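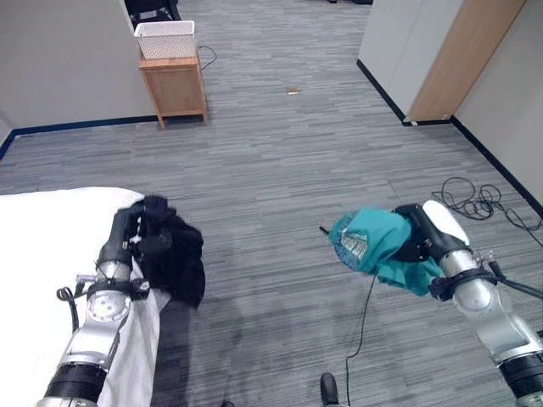

Section 4. Before you lay the Fendetent floor mat

The box says the mat can be down in 7 minutes. Ignore the box. Hiyori Nagano wrote that line before anyone had tried it over carpet, and the 38 pages that came with the first edition never mentioned carpet at all.

1. Vacuum the carpet twice, the second time across the direction of the first. The leaflet calls one pass enough. Grit left under the mat works its way up through the backing.

2. Unroll the mat face down and leave it overnight. Some owners swear by a hair dryer on the curled corners. We tried that in Flimbridge and got a wavy corner.

3. Turn the mat over and line up one long edge with the wall. Check the other end before you press anything down - walls are rarely as straight as they look.

4. Press from the middle outward with your palms. The plastic roller in the kit is optional, and I have yet to see what it adds.

Note: The grip dots are described as "permanent." Treat them as good for a few lifts. Replacement dots are part number 133, sold only in full sheets.

CAUTION: Do not use the mat over heated floors. The label allows it "at low settings" but gives no temperature, so there is nothing to check your thermostat against.

5. Walk the whole mat in socks. If it creeps, lift it and go back to step 1. More dots will not fix a dusty carpet, whatever the help line tells you.

6. Wipe with a damp cloth. The Godoy cleaning spray is suggested on the label, but plain water did just as well for us.

Revised June 26, 2023, by Afiq Yeoh, Virumberg. Replaces the May sheet, which had steps 2 and 3 in the wrong order.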